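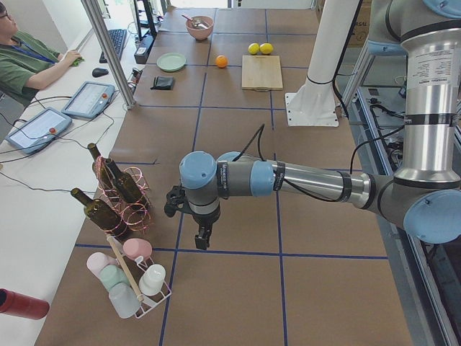 *On the papered table at Wumetti: copper-colored wine rack with three bottles, white cup rack in front of it, fruit and dishes toward the back.*

# Wire, Lemons and a Free Pencil: the Wumetti Open Day

Prollach, Thursday, August 17, 2023

There are people who plan their summers around beaches. I took the 466 bus to an industrial park to look at things that hold other things.

Wumetti makes wire goods for kitchens. If you have rented a furnished apartment in the last decade you have probably owned, briefly and by contract, one of their dish drainers. The plant is on the far side of Prollach, past the garden center and the other garden center, and once a year they open the doors, lay out cookies, and let the public walk along a yellow line painted on the floor. I had wanted to go for a while. The year before, I got the date wrong and had a nice walk around a locked building.

## Getting there

The 466 leaves from the train station and takes the scenic route, if your idea of scenery is loading docks. The stop is called Domska, after a furniture warehouse that used to be across the road and has become a trampoline park. From there it's a short walk on a road with a sidewalk that gives up halfway. Wumetti had put out signs with arrows, one of which had turned in the wind and was directing visitors into a hedge. I watched a family of four consider it.

Parking is plentiful, so naturally everybody who drove was complaining about it.

At the desk you get a sticker, a pencil with the company name on it, and a leaflet with a floor plan that bears a family resemblance to the building. Ear protection is in a bin by the door. Take it. I'm not a delicate person, but the cutting hall sounds like a drawer of silverware being thrown down a stairwell on a loop.

## The cutting hall

Wire comes in on big coils and leaves as short straight pieces. That's the whole plot. I stood there much longer than the plot deserved.

The straightening is the good part. The coil wants very badly to stay a coil, and there is a set of rollers whose only job is to talk it out of that. Our guide had clearly done this tour many times and had a joke for each station. The joke at the rollers was about his back. A boy near me asked what would happen if you put a spoon in, and the guide said, with real feeling, "Please don't ever ask me that."

After cutting there's bending, and after bending there's welding, which we saw through a tinted window with smudges at child height and a second row of smudges at adult height. The frames go by on hooks. You start to recognize them: drainer, trivet, drainer, drainer, something for pan lids. When a wine rack came past there was a small murmur, the way there is at a parade when the horses finally show up.

## Coating

You don't get to go in. You get a poster and a tray of samples chained to a table, as though somebody might run off with a four-inch piece of white wire. I handled all of them. The white is the one they sell the most of, according to the poster. The copper color was added to the range after what the poster calls "strong customer interest," and I'd love to see the letters.

I have opinions about copper-colored kitchen things. Mostly they're that I own too many and that none of them go together, each having been made by a firm with its own private idea of what a penny looks like. Wumetti's sample was on the pinkish side. I held it up against my phone case, which is also supposed to be copper, and they looked like they'd never met.

## The table

The part I liked best isn't on the yellow line at all. You turn left after the coating poster and come to a work table covered in brown kraft paper, with dark-blue tape laid across it in a grid. The products are out on it with ordinary kitchen stuff, so for once you see a rack as you'd see it at home, surrounded by the evidence of a person.

The wine rack is the star, and it knows it. It's a coiled affair in copper-colored wire, and it had three dark bottles in it, all pointing in different directions like guests trying to get out of a conversation. I am used to wine racks that line the bottles up as if for inspection. The Wumetti one has a more relaxed view of the whole business. One bottle angled up at the back, the next tipped to the right beside it, and the last lay lower down with its neck up and to the left. I can't tell you whether this is good for wine. The wine in my house doesn't stay long enough to form an opinion.

In front of it was the cup rack, white wire, with a wooden handle rod running through the middle. I have a weakness for a wooden handle on a wire thing. It's the same impulse that makes people buy picnic baskets. You imagine yourself carrying cups out to a garden, and you overlook that your garden is a windowsill and you own one good mug.

Toward the far side somebody had gone for a bit of still life. There was a pink bowl with a metal spoon in it, a pale mint plate, an orange, a couple of lemons behind a light wooden cutting board. Also a folded black wallet, below the plate, which gave the arrangement a certain tension. Old Dutch painters would put in a skull to remind you that everything passes. A wallet at a kitchenware open day does much the same work.

I'll say this for the colors: pink, mint and yellow on brown paper look terrific. I went home and looked at my own counter, which is gray on gray with a toaster, and felt judged. I'd eat breakfast off that table. A woman next to me said the pink bowl was exactly the one she'd been looking for, and asked at the desk whether it was for sale. It was not. Wumetti does wire. She took this badly.

## The factory shop

The shop is a shipping container with a ramp and good lighting. Seconds are on the left, with the flaw marked by a dot of red sticker, and some of the flaws are so small that the sticker is the worst thing about them. Full-price goods are on the right, where it's quiet.

I bought a cup rack for $21. It's the wooden-handled type and has no red dot, so I paid for a perfect one and then knocked it against the door of the bus. I'm thinking of adding my own sticker.

The wine rack I left behind. I picked it up twice, put it down twice, and then stood near it in case it wanted to say anything. They'd sold a lot of them by the early afternoon, and the pile by the register was getting low in a way that made people behave a little worse than they'd planned to. If you want one, go in the morning.

They wrap everything in newspaper and they're good at it. Mine came in a sports page from Nseir, two towns over, and I now know more than I need to about the youth handball situation there.

## Food

Cookies at the front desk, as mentioned, of the flat dry kind that come in a tin and outlive the tin. In the yard there was a truck doing sausages and a separate stand doing lemonade. The lemonade was very sour and the cups were very small, so it balanced out. I'd had lemons on my mind since the table and went back for a second.

There are picnic benches along the fence, and they get the sun until mid-afternoon. From there you have a view of the scrap bin, which is full of bent and rejected wire and is, I'm sorry to say, the prettiest object on the property. I asked whether you could buy any of that. You can't. It goes off to be melted and comes back, I suppose, as a drainer.

## A few practical notes

- Entry is free. So is the pencil, which needs sharpening.
- The guided walks fill up. I waited for 2 of them to leave without me before I worked out that you have to sign the clipboard by the restroom.
- Strollers can manage everything except the welding window, where there's a step.
- Closed shoes are required, and they check. A man in sandals was sent back to his car and returned in rain boots, in August, looking defiant.
- The shop takes cards. The lemonade stand takes coins and exact change, and makes a face at anything else.
- The last 466 back leaves Domska earlier than the open day ends. I caught it by trotting, holding a cup rack out in front of me by its handle like a lantern.

The shop opens again for one weekend in September, without the tour and without the sausages. I've written it on the calendar with my Wumetti pencil, correctly this time, and cleared a space on the counter next to the toaster that's just about the size of a wine rack.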